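Raimonds Dzene
October 2023

Thread on collecting demonstrations for the kitchen-clearing task. Mostly notes to our own group at Trenside, but two people asked how we split the work between hand guiding and teleop, so it goes out in public.

Two ways of showing the arm a task. Hand guiding: put it in gravity compensation, take hold of it, and walk it through the motion. Teleop: sit at the desk and drive it with a second, smaller arm. We log joint positions, gripper width and camera images at 50 Hz either way.

Hand guiding is faster to learn. New operators get a usable grasp on the first or second try. The trouble is in the images. Your forearm is in half of them, and the policy will never see a forearm at run time.

Our old fix was to record the hand-guided path, step back, and replay it with the cameras on. This works if nothing on the table moved while you were guiding, so it works for reaching and pouring. It fails for anything that rolls.

Teleop has clean images and worse hands. You lose the feel of contact completely unless the leader arm has force feedback. Ours doesn't. People compensate by squeezing harder and approaching slower.

Slow approaches are a real cost. A policy trained on hesitant demos learns to hesitate. Our first batch had pauses of up to 5 seconds above the object while the operator judged depth on a flat monitor. The policy reproduced the pauses and sometimes never came out of them.

We now trim any stretch where the joints move less than a threshold and the gripper width is constant. Do not trim while the gripper is closing. I did that in January and spent a week finding out why the arm lifted before it had hold of anything.

Numbers for the current set, called Nilelham internally: 900 demonstrations kept, 132 thrown out. Most rejects were operator resets, where someone let go halfway and started over without ending the episode.

Keep failed grasps if the operator recovers from them. A miss followed by a second approach is useful data. A miss followed by somebody reaching in and straightening the object is not. Label the two differently from day one.

On operators: more than one, please. The Nultby set was all me, and the policy picked up my habit of coming at everything from the left. It was fine until a bowl was placed so that the left side was blocked.

Layout. We change positions between episodes and change the set of objects every session. Things should touch, overlap and lie on their sides in some of the layouts. If every demo starts with neat spacing, the first crowded table will stop the policy cold. 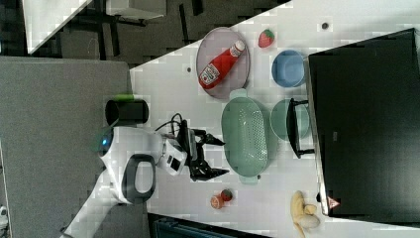 Small round items are where teleop operators differ most. With the toy strawberries, one person comes straight down and another drags the fingers in low along the table. Both succeed. Mixed in one set without any conditioning, they average into a motion that does neither.

So we write down a grasp convention per object before a session. One line each. Bottle: across the body, never the cap. Bowl: one finger inside the rim. Colander: by the rim as well, since the handles are too small a target for this gripper. Banana: across the middle.

Karpenko, our annotation tool, shows the convention next to the playback, and a second person marks each demo as following it or not. It takes roughly as long as recording did. I have not found a cheaper check that catches the same errors.

Calibration: check the leader-to-follower offset at the start of each session. Park both arms in the same pose and compare joint readings. A small offset at the wrist is invisible to the operator, who corrects for it by eye, but it ends up in the recorded commands.

Related: record both the commanded and the measured positions. We train on commanded. When the fingers are closed on something solid the two differ, and that difference is the only trace of grip force we have – there is no force sensor on the fingers.

Still open: whether to mix replayed hand-guided paths into the teleop set for the reaching phase only. The speed profiles don't match. I'll try resampling both to equal distance steps and post the comparison under this thread.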